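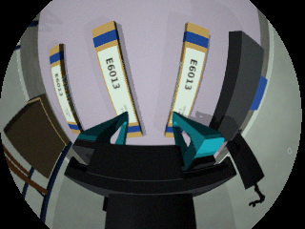
Orakzai Robotics Club: Gear We've Tried

Vikutley two-finger gripper, simulator version

I've been putting off writing this one up, mostly because I kept going back for one more run! The Vikutley is the gripper with the teal fingers, and we've been testing it in the sim before we spend club money on a real one. The job is dull on purpose: long, skinny E6013 packets, a dark holder, pick and place.

I started with the wrist camera only and set the approach height to 145 mm. It's lovely for lining up the fingers (you get such a wide view), but I had a hard time judging how far down I was.

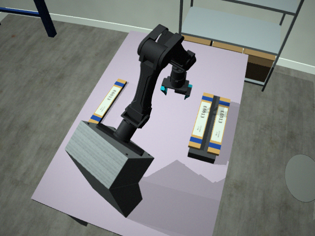
Side camera, gripper open over the table.

So I added a second camera off to the side and did 30 runs with each setup. The side view won me over for the big moves, and the wrist view is still my favourite for the last little bit. If your computer's old, try one camera first, as mine got pretty sluggish with both going.

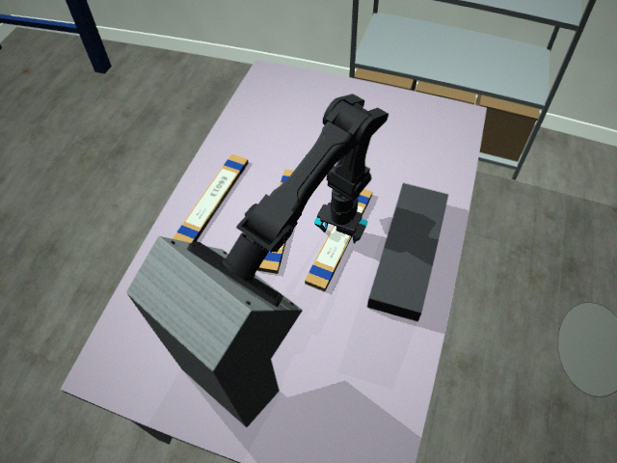 Sadia Bajwa wrote in to say she'd slow the close right down before blaming the fingers, and that her Nurer gripper was just as fussy with flat packets until she did.

Fair enough, so I dropped the closing speed to setting 4 and yes, I liked it a lot better. The thing I'd still grumble about is the angle. When a packet lies on a slant you have to turn the wrist to match,

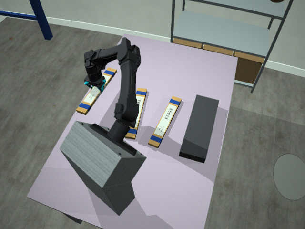 and the default controller takes its sweet time doing that. I've swapped in the Wultley controller for June, and its colour-coded joint sliders are much easier on my brain. Settings are saved under profile 204 if you want to have a go.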